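夹爪换来换去折腾了一个春节，记一下

2025-03-09

先说结论免得有人翻到最后骂我：两指平行夹爪留下了，三指的退了，吸盘收进抽屉。控制器还没定。下面是流水账，想到哪写到哪。

起因是去年五月那台小臂到手之后，自带的夹爪一直凑合用。夹方块没问题，夹别的就看运气。行程太窄，指尖是硬塑料，光溜溜的，稍微圆一点的东西一夹就往外挤。忍了大半年，过年放假终于有时间，一口气弄了三套来比。

三套分别是：

Tremden 的两指平行夹爪，电动，带力控（说是力控，后面细讲）。
Calska 的三指自适应，指节会自己贴着物体弯的那种。
一个小真空吸盘，泵是另买的，牌子就不提了，吵得要死。

Tremden 那只是找 Lotte Verbeke 借的，她实验室换新的，旧的闲着。她寄过来的时候连转接法兰一起塞箱子里了，救命。Calska 是自己掏钱，带七天试用，所以前几天基本都在抢时间测它，别的都往后排。

装机

Tremden 装得最快，法兰一拧就上。线有点短，从顶上走要绕一下，我拿扎带固定在小臂外侧，留了一截余量，不然第五轴转到头会扯。第一次没留够，归零的时候“啪”一声，插头掉了。还好是插头掉，不是线断。

Calska 重。重到什么程度，臂伸直了末端肉眼可见往下沉，重力补偿的参数得重新填。说明书里给的质心位置跟我自己测的对不上，我按自己测的填，抖动才下去。这个坑大家注意一下，别迷信说明书。

吸盘最轻，装也最麻烦，因为有气管。气管这东西，硬的弯不过来，软的一弯就折。最后换了一根螺旋的，勉强。

测什么

没搞什么标准物体集，就家里有的东西。海绵、橡皮鸭子、纸团、海螺壳，这种软硬大小都不一样的混着来。规则很简单：每样抓起来，抬高，停三秒，放到另一边，掉了算失败，捏变形了但没掉算成功，另外记一笔。每只夹爪每样东西跑 16 遍，位置每次随手换，不刻意摆好看。

Sotiris Papadakis 看了我的规则说不严谨，随手换等于没换，人会不自觉地摆成好抓的样子。有道理。后来我写了个小脚本随机出坐标和角度，照着摆。摆得腰疼。

三指 Calska

原本最看好它。抓鸭子确实漂亮，三根手指一包，稳稳的，怎么晃都不掉。抓海螺也行，不规则的形状正是它的强项。

但是！小东西不行。小块海绵放在平面上，三根手指要凑到一起才够得着，凑到一起的时候指尖互相顶，控制器以为碰到物体了，就停了。空抓。反复空抓。调了接触阈值，调高了能抓小海绵，但抓纸团就直接捏扁。调低又回到空抓。来回弄了一晚上，两头顾不上。

还有就是太占地方。靠边的东西基本没戏，手指张开会先撞到托盘的沿儿。撞了几次之后我把靠边的位置从脚本里去掉了，后来想想这不是作弊吗，又加回来了。

加回来之后分数很难看。试用期最后一天寄回去的，运费自己出，肉疼。

吸盘

一句话，海绵吸不住，漏气。纸团吸不住，漏气。海螺表面有棱，也漏气。就鸭子偶尔能吸起来，得正好对着背上那块比较平的地方，偏一点就滑。

吸盘本来就不是干这个的，不怪它。抓盒子、抓卡片应该很好用，回头有机会再说。泵的噪音倒是测出来一个结果：楼下邻居上来敲门了。

两指 Tremden

最后说它，也是用得最久的。

行程够，指尖可以换。原装指尖是铝的，我贴了一层硅胶，试了两种厚度，薄的那种好，厚的会影响闭合位置的反馈，明明夹到了它报没夹到。硅胶用久了会沾灰，摩擦力下降很快，每天开工前拿湿布擦一遍就好。

力控要说清楚：它没有真正的力传感器，就是看电机电流。所以低速的时候还算准，速度一上去读数就飘。我现在的做法是快到物体的时候降速，碰到之后再慢慢加力。纸团这么弄可以夹起来不太变形，海绵随便，怎么夹都行。

鸭子反而是最烦的。圆，轻，小，夹的位置高一点就从下面滑走，低一点指尖会蹭到底面。后来固定一个下探的高度，离底面留一点点缝，成功率上来了。这个高度换了托盘要重新标，我忘过一次，指尖直接怼上去，硅胶掀了一角。

海螺看角度。横着夹中间最粗的地方，稳。顺着尖的方向夹，转起来跟陀螺一样，没救。所以抓之前得知道它朝哪边，这就绕到相机的问题了。

相机

固定机位一台，从侧上方看整个台面。腕上那台还在犹豫要不要上，上了线更多，而且 Tremden 本身已经有一根线了。

固定机位的问题是反光。我用的托盘底面有花纹，亮面的，灯一打全是高光点，分割模型经常把高光当成东西。先是换灯的位置，没用，换个地方反而更亮。后来把曝光压下去，再加一个偏振片，好很多。托盘颜色也有讲究，红的跟黄的绿的都拉得开，就是白纸团边缘会被染上一点红，分割出来的轮廓比实际小一圈。影响不大，夹的时候多张开一点就是了。

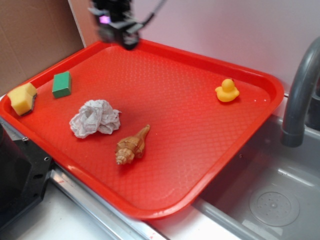
另外标定。手眼标定做了好几遍，每次换夹爪都得重做，因为末端的位置变了嘛。我一开始偷懒只改了工具坐标系的长度，没重新标，结果往一边偏，偏得还很稳定，我还以为是视觉的锅，查了两天。两天！Marcelino Trindade 问了一句“你换完爪标了没”，我当时就不想说话了。

现在固定流程：换爪，填质量和质心，标工具坐标，手眼标定，跑一遍空抓，再上物体。写在纸上贴墙上了。

控制器

这部分还没比完，先写一点。

手上有两块，一块是原厂的，一块是 Woldemariam 那个开源板子。原厂的稳，接口封得死，想改插补周期都没地方改。开源的那块什么都能改，文档也什么都没有，靠翻别人的提问过日子。Yabsira Teshome 给了我她那份配置，拿来改改就能跑，比我自己从头弄快多了，谢谢谢谢。

目前感觉：慢动作两块看不出差别。快动作开源那块末端停的时候会晃两下，原厂的基本不晃。应该是滤波参数的事，还没调。夹爪指令的延迟开源那块反而短，碰到物体之后反应快，对纸团这种比较友好。要是能把晃的问题解决，我可能就换过去了。

电源也提醒一句，夹爪和臂别共用一路。我共用的时候夹爪一使劲臂就报欠压，停在半空，鸭子还夹着，我在那儿找急停找了半天。（急停就在手边。）

钱

借的那只不算。硅胶片 19 块，买多了，够贴到明年。偏振片 300，有点冤，应该先买便宜的试。Calska 退了，只搭进去来回运费。本来预算是 3000，没花完，剩下的在考虑上腕部相机。

有朋友问为什么不自己打印指尖，打了，PLA 的，夹两天就从螺丝孔那里裂开。TPU 的又太软，夹重一点的东西会往外张。如果哪位有现成的好用的模型麻烦在评论里丢个链接，最好是指尖带一点弧度的，夹鸭子用。

下次写腕部相机和开源板的滤波，如果调得出来的话。Lotte 说那只夹爪我可以用到她想起来为止，所以请大家不要提醒她。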